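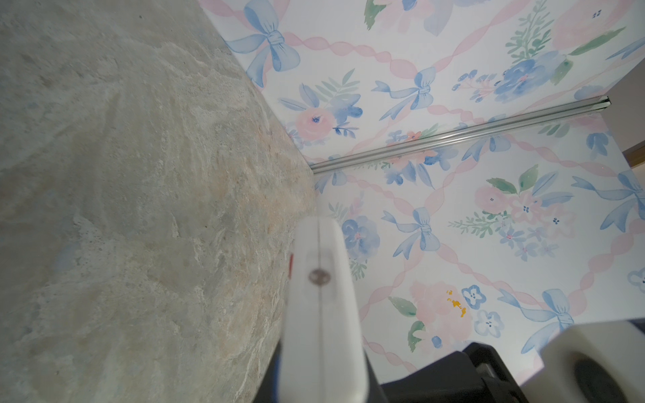
The last bus up to Nokari leaves the valley a little after 4 in the afternoon, and if you can get a seat on the left side, take it. The road climbs to 1313 meters with the river below you the whole way, and then the village simply starts, all at once, with bread smoke and barking dogs.

I went for the rye. Nokari has grown the same tall, gray-green variety for longer than the church has kept records, and the church records go back to 1545. It ripens late and falls over in wind. The grain is small and hard on the millstones. It also makes the best bread I have ever eaten, dark and a little sour, with a smell like warm hay when you break the crust!

Tõnu Mockus bakes it twice a week in the communal oven below the square. He learned from his aunt, who measured nothing, and he doesn't measure much either. "If the dough is talking, leave it alone," he told me, and bent down to listen. (I bent down too. It ticks, very faintly, like a cooling car.) 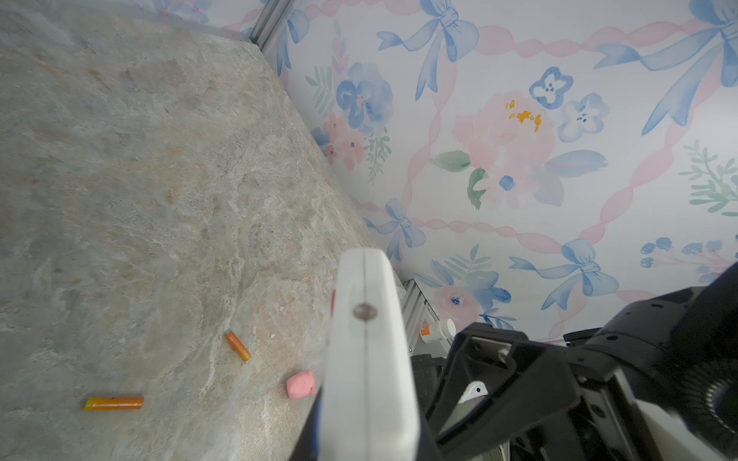 The starter lives in a crock called the toom, and every house has its own. Families swap a spoonful at weddings, so most of the crocks in the village are cousins by now. Mockus keeps his thick, almost like clay, and feeds it at night with flour from the Vikton mill, where the wheel still runs from March until the stream gets low. His loaves go in at five in the morning and come out nearly black on the bottom. You're supposed to wait a day before cutting one. I lasted until lunch, and ate mine with salted butter and raw onion on the wall outside, and then went back in to ask for another.

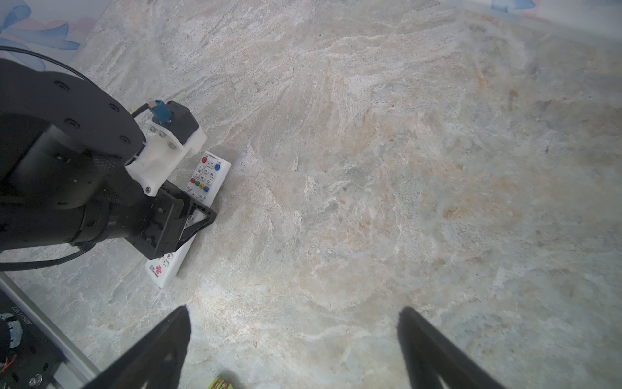

Where the grain goes next

Last year's harvest filled 922 sacks, most of them eaten within walking distance of the fields. A few went down to Coreo, the market town, where two young bakers have started using the flour in flatbreads and a very good ginger cake. They'd buy more if they could get it. The growers are clearing three old terraces above the chapel this fall, and seed has already been set aside for them.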